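Sunday folding, and why I love it now

I have finally cracked the big white cloth! Anyone who has read this blog for a while will know that my linen cupboard used to be a place where things went in and never came out looking respectable. Then Oranuch Yimyam came to stay in May, took one look at my shelves, and gave me a folding lesson over a pot of tea.

Her first rule is to use the table. I'd always folded standing up, chin holding one end, arms out like a scarecrow. A wooden table gives you straight edges to line things up against, and you can take your time over it.

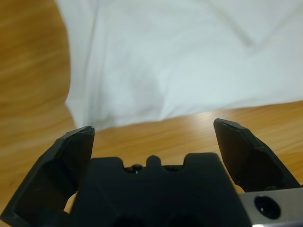
Her second rule is to smooth before you fold. I used to skip this completely and then wonder why everything came out fat in the middle. Now I start at the centre and push outwards with flat hands, both sides together, and it's so satisfying – honestly the nicest 20 minutes of my week, with the radio on and the back door open. 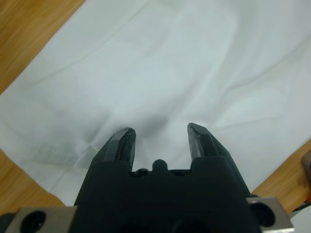
White cloth on the table, with faint square creases towards one corner.

I don't iron old fold lines out any more, by the way. Lamai Srithong from the Nunwood sewing group follows hers like a map when she puts things away again, and I've pinched the idea (thank you, Lamai!). If the lines have gone, I fold in half lengthways, then in half again, and stop there for a last smooth with the side of my hand.

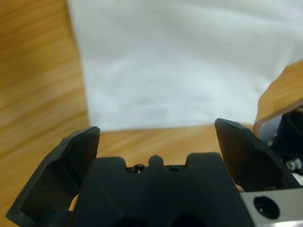
What's next for the cupboard

Pillowcases! I have 7 of them and only 2 match, so wish me luck. Oranuch says to keep each set inside one of its own pillowcases, and I'm trying that next Sunday.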